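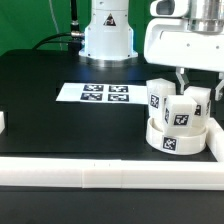
Section 4. Setting up the marker sheet and running the first pick

Sitgate Tabletop Cell, user guide
Applies to kits shipped with Lukance controller software

Before you start, the arm must be mounted and its cable connected as described in Section 3. The backdrop and rails should also be in place. You will need the marker sheet, the round container and the marked cubes from the parts box.

CAUTION: Keep hands outside the rails whenever the arm is powered. Press the stop button before you reach in to move a cube, even if the arm is standing still.

4.1 Place the marker sheet

1. Wipe the tabletop and let it dry.
2. Lay the sheet flat with the printed side up. All four markers must be visible to the camera.
3. Press down any curled corners. Use matte tape if the sheet will not stay flat. Clear glossy tape reflects light and can hide part of a marker.
4. Open Setup on the controller and choose Find Sheet. The screen shows a green outline for each marker it can read.

Note: The container may rest on the edge of the sheet as long as it does not cover any part of a marker.

4.2 Load the container

1. Set the container inside the rails, within reach of the gripper, with its marker facing the camera.
2. Put the cubes in by hand. They do not need to be level or lined up – the software reads a tilted cube as long as one full marker is in view.
3. Choose Find Objects. Each cube should appear in the list with its own number.
4. If a cube is missing from the list, turn it until another face points toward the camera and choose Find Objects again.

4.3 Run the first pick

1. Set the speed to Low.
2. Choose Test Pick and select a cube from the list.
3. Watch the fingers as they come down. Both should clear the neighboring cubes before they close.
4. If a finger touches a cube it is not meant to pick, press stop, raise the arm with the jog keys and repeat 4.1 from step 4.
5. When six test picks in a row finish without an error, save the setup under a new name.

CAUTION: Do not use Test Pick with objects other than the cubes supplied. The grip force in this mode is fixed.

4.4 Messages you may see

E56 – Sheet not found. Check the lighting and look for glare on the paper.
E2441 – Object out of reach. Move the container closer to the base.

Replacement sheets and cubes can be ordered from Wokska. Do not photocopy the sheet, as a small change in size will throw off the position readings.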